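Help us find the best small gripper: testers wanted at the Bremberg workshop
February
By Akua Ametepe

We're looking for people who want to spend some time picking things up with robot arms and telling us which ones make it easy! The Farnitz comparison starts this spring, and it pits 3 grippers against each other on the same arm, with the same controller, on the same set of toys and household bits.

You'll drive the arm yourself, one session per gripper. A session runs 60 minutes, and in that time you move soft, round and awkward things onto a plate, again and again, then fill in a short form on how it felt. Balls are harder than you'd think — they love to roll off just as the jaws close. 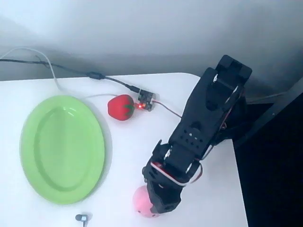

Do I need to know anything about robots?

Experience doesn't matter for this one. We'll show you the controls and give you time to practice before any scoring starts, and we'd love to have people who have never touched an arm before as well as those who build them at home.

We want 2000 logged grasps by the end, so we need a good mix of steady hands and impatient ones. You should be 18 or over, able to come in for all the sessions, and happy to have your grasps recorded (the arm's movements and the camera view of the table, no faces). Left-handers, please do apply, we never get enough of you.

Sessions are in the late afternoon, from 4 p.m. We pay travel costs and there's a gift card when you finish your last form.

To sign up, write to Kwabena Asante at the Bremberg front desk with "Farnitz grippers" in the subject line, and tell him which afternoons suit you.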